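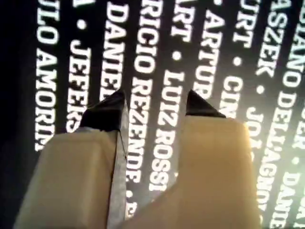 # Trunelex hymn player

We stock this one because people keep asking for it. Read the page before you order. Plenty of hymn players get bought in a hurry when the organist retires, and many of them end up in a cupboard next to the old overhead projector.

The Trunelex is a box with a keypad, a small screen and a remote. You type in a hymn number, choose how many verses you want, and press play. It comes loaded with 1,209 tunes. That number is on the front of the carton in large type, and it deserves a second look: the same tune in another key is counted again, and so is every version with an added descant. Check the tune list against your own hymnal. If your congregation sings mostly newer songs, expect gaps.

## Sound

The maker calls it "true pipe sound." We would call it a decent recording of an organ played through whatever speakers you own. Through the built-in speaker it is thin, fine for a chapel or a Sunday school room. The maker says it will fill a room of 200. We tried it in the hall at Jilerside without outside speakers and would not promise half that. Plan on a line out to your sound system.

## Playing for real people

A player doesn't listen. If the singing drags, the Trunelex carries on at its own pace, and the gap between verses stays the same length every time. You can set that gap ahead of time, and there are four tempo steps on the remote. They are wide steps. Two of them we would never use.

Some churches tell us it saved their evening service. Others went back to singing without accompaniment after a month and liked it better, at no cost at all. Try that first if you haven't.

## What you get

- Player, remote and power cord
- Line out cable, which is too short for most sanctuaries
- Printed tune index, by number and by first line
- Memory card slot for extra tunes, cards sold separately

**Extra tune packs:** 56 tunes each. The Advent pack overlaps a good deal with the built-in list. Ask us for the contents before paying for it.

**Copyright:** buying the player doesn't give you the right to print or stream the words. The carton is vague on this.

**Trying one out:** we keep a demo unit at the Tang counter in Trirkville. Bring your hymnal and a few people who sing. November gets busy, so call ahead.

**Returns:** accepted if the memory card seal is unbroken.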